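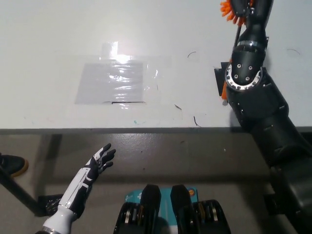 Younes Tahiri Spent 11 Months Listening to One Ferry Line

Younes Tahiri talks with his hands, and when he gets going on sound mixing he needs a lot of room. We met at four in the afternoon in the café downstairs from his editor's apartment, and by five he had rearranged every sugar packet on the table to show me how the opening of his new documentary, "Soliman," is put together.

The film follows the last passenger ferry between the town of Bistau and the island that gives the film its title. It runs 59 minutes, has no narrator, and I have watched it three times now. It's wonderful. There's a stretch in the middle where the deckhands argue over a card game while fog rolls in behind them, and I could have stayed there all night.

"That argument goes on for six minutes," Tahiri says, delighted that I brought it up. "Everybody told me to cut it. Hajar told me to cut it twice."

Hajar is Hajar Fawzy, his editor, who came down to join us halfway through. She doesn't deny it. "I wanted four minutes," she says. "Then I watched it with an audience and they were laughing at the pauses. So fine, he gets his six minutes."

Tahiri started out wanting to make something about the island's school, which had closed the year before. He rode over in October to meet a former teacher and missed the boat back. The captain, Hazem Bouzid, let him sleep in the ticket office.

"He snores, by the way, so I didn't sleep," Tahiri says. "At four in the morning he was up checking the ropes and singing. I recorded it on my phone, and you can hear that recording in the film. It's the first thing you hear!"

The phone audio is rough, full of wind, and Fawzy built the whole opening around it. She had 600 hours of material to get through, much of it sound with no picture. Tahiri would leave a recorder running in the engine room and go eat lunch.

"I'd get a folder called 'good engine' and another called 'better engine,'" she says. "I learned to tell them apart, which worries me a little."

The music came late. Composer Hiyori Hirose saw a rough cut and asked for less of her own work in it, and the finished film has just two pieces, both for solo clarinet. The second one arrives as the boat turns toward the harbor – I won't say when – and it knocked me flat.

I asked whether Bouzid has seen the film. He has, at a screening in the Bistau town hall with 54 folding chairs and people standing along the walls.

"He watched with his arms crossed," Tahiri says. "Afterward he told me I had the departure times wrong in the credits. He was right, so we fixed them."

Next up is a short about a wedding singer, with Wael Hegazy producing. Tahiri swears this one will have a script. Fawzy laughed and went to get more coffee.

"Soliman" opens at the Voleto this month, with Tahiri and Fawzy taking questions after the first evening show.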